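Office hand wanted, Nunddale
Part-time, afternoons, ongoing

Zostora is looking for a patient person to keep our shared workroom in a state where people can cross it. The room is on the upper floor of the old Brophy building, and sixteen people use it, most of whom believe that cables put themselves away.

The work is 14 hours a week. You would coil and sort the cables, push the chairs back to their desks, empty the trash, wipe down the counter by the windows, and see that the water dispenser never runs dry. You would also look after the cabinet, to which I have the only key and very little authority.
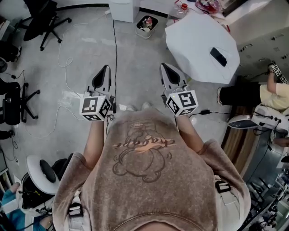

Do I need to know anything about electronics?

You need to know which end of a power adapter goes in the wall. We'll show you how we like the long cables coiled, and you will then have opinions about it like the rest of us.

Pay is $25 an hour. Lifting is part of the job: full water jugs are heavy and they live downstairs, next to the Filetti delivery door. There's an elevator, on its better days. Hours are 2 p.m. onward, and we can move them for school pickup or a class.

You'd be a good fit if you can ask a grown adult to move a handbag without starting a feud. Experience in a school, a shop or a busy household counts. So does a dislike of other people's tangles.
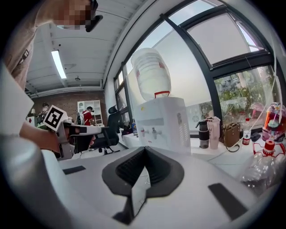 Jailson Seixas, asked what he would tell applicants, said to learn everyone's tumbler in the first week and never, ever wash one without asking. He also wanted it known that the blinds stick and you have to pull from the left.

There is a $300 bonus after your third month.

To apply, send a short note to Sinéad Hegarty at the Zostora front desk by the end of September. Skip the resume if you like, but tell us about the worst closet you ever sorted out.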